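Reporting a stolen computer when I never wrote down the serial number

Our storage unit in Stetmont was broken into in September and two computers were taken, along with a cash tin with up to 100 dollars in it. I called the police non-emergency line and they gave me a file number. The officer wants serial numbers and I don't have them. Is there any point in adding to the report without them? I also don't know if the insurer will accept it.

Titilayo Isah
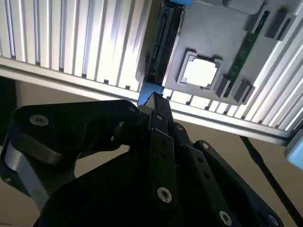
Serial numbers are what police use to check pawn shops and second-hand dealers, but a report without them is still worth finishing. Look for the original box, the store receipt or the emailed invoice. If you registered the warranty, the manufacturer may have the number on your account. Failing that, describe anything that sets your property apart. "Grey computer" is no help to an officer, in the same way that "silver metal panel" would be no help for the one in my photo, but say it has a long run of raised fins with a smooth lip along one edge and somebody could pick it out. Scratches, stickers and replaced parts all count. Call back with your file number and ask to have the details added. Don't start a second report.

Drelstead

I had two bikes stolen and never got them back. Insurance paid out on the file number and credit card statements. Took forever.

Zitden

Agree with Drelstead on the receipts. A few more things.

Ask the storage company in writing to keep their gate records and any video. Many systems record over themselves.

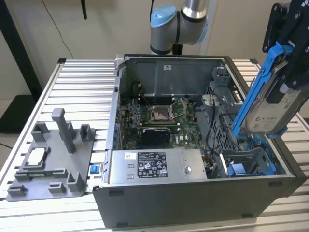
Change the passwords for anything that was saved on the computers, starting with email and banking. If you see one of them for sale online, save the ad and pass it to police with your file number. Don't arrange to meet the seller yourself.

Your insurer will have its own deadline for claims, so call them now even if the list isn't complete.

Tijani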